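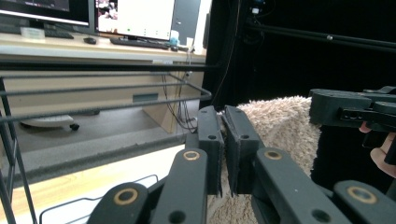 A cream towel, the shaggy sort, bunched up.

Fold the towels properly or don't bother

By Teodora Todorova
13 January 2024

I have been told off about towels. Twice. The first time was by Halldóra Lauritsen, who runs the linen shelves at our pool in Stodalley and has done since before I could swim a length. The second time was by a man in the changing room who said, and I quote, love, it's a towel. Both of them annoyed me and only one of them was right.

So. An argument for folding. Proper folding, corners to corners, and then again, and then in three. I know how it sounds. There are bigger things going on.

But think about how many times you handle a towel. Off the line or out of the dryer, onto a shelf, off the shelf, into a bag, out of the bag, round your shoulders, over a hook. The fold is the one bit of that where you look at it. You find the loose thread. You find the mark that didn't wash out. Shove it in a heap and you find these things when you're standing there dripping with your glasses in a locker.

The club has 260 towels. I know this because I was made to write it on the grant form, and because when we moved from the old cupboard to the new shelves every one of them had to go past me. Of those, the thin white ones are easy. A child could fold them and children do. It's the thick ones. The fluffy, long haired ones that someone's aunt gives for the raffle and that end up in the pile for ever. You can't get a straight edge on them. You press one side down and the other side comes up. You think you've got hold of the corner and you have got hold of a lump of pile a good inch from the corner, and then the whole thing goes round like a banana.

Cleiton Miranda's view is that thick towels should be rolled and that anyone who folds them is showing off. He put this in the newsletter in September and got more post than we had for the roof. I like Cleiton. He is wrong. A roll looks lovely on the day and a roll is fine in a hotel, where somebody is paid to roll it again. On our shelves a roll lasts until the first person pulls one from the bottom row. Then you have towels on the floor, and a floor at a swimming pool is not a place you want a towel.
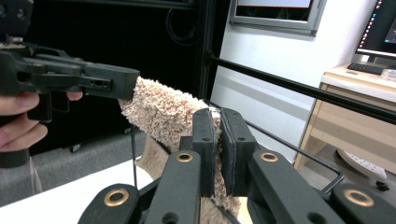
A fuzzy beige towel, draped and pinched

The other thing they say is hang them. Put up hooks, hang the lot, done. Hjalti Kirkegaard costed this for us, bless him, with a drawing. To hang everything we own we would need the whole of the corridor wall and the bit by the boiler too, and the hooks alone came to 1186 before anyone had picked up a drill. Adedgate pool has hooks. Go and have a look at Adedgate pool. Half of them have coats on.

No, it's folding. And if it's folding then it has to be learnt, which is the part that gets up people's noses, because everybody thinks they can already do it. I thought so. I'd been folding towels for most of my life and what I had been doing was making them smaller. Different thing. Halldóra took one of mine off the shelf, held it up by one corner and it just fell open in front of everyone. Didn't say a word. Put it back in the basket.

What she taught me, for what it's worth. Shake it first. Hard, twice, so the pile stands up and stops clinging to itself. Find the corners with your fingers, not your eyes, on the fluffy ones your eyes are no use at all. Take hold close to the edge and hold less of it than you want to. A big handful feels safe and it drags everything crooked. Pinch, bring one hand up, let the weight of the cloth hang so it pulls itself straight, and only then bring it over. Don't pat. Patting is for dogs. One flat hand across, from the fold outwards.

Two people is better with the big ones, if you can stand each other. Þórey Stougaard and I did a full basket together after the gala and I'd say it was the best conversation we've had in 14 years of being in the same club. You have to watch what the other person's hands are doing. You have to wait. She goes left over right and I go right over left and we had to settle that first, and did, and she won.

I will give the other side this much. There is a kind of person who folds at people. Who refolds yours while you're still in the room. I've been that person, I was that person at my sister's in Vídalín over the holidays and she took the towel out of my hands and threw it in the bath. Fair enough. At home do what you like, live in a heap, it's your heap.

A shared shelf is different though. It's the next person's shelf as much as yours. When someone comes in from the early session, frozen, and puts a hand out, they should get one towel, and the one underneath should stay were it is. That's all I'm asking for. It takes less time than the moaning about it does.

There was talk of sending the lot out to Nemeck and letting them do it. They wanted 1000 a season, collection on top. It's been put off until the spring and I hope it stays put off. I'd miss it for a start. And I've seen how they come back from places like that, pressed flat as card, the fluffy ones especially, all the life gone out of them.

Baskets are by the side door after the evening swim. Bring dry hands. If you roll, roll somewhere else.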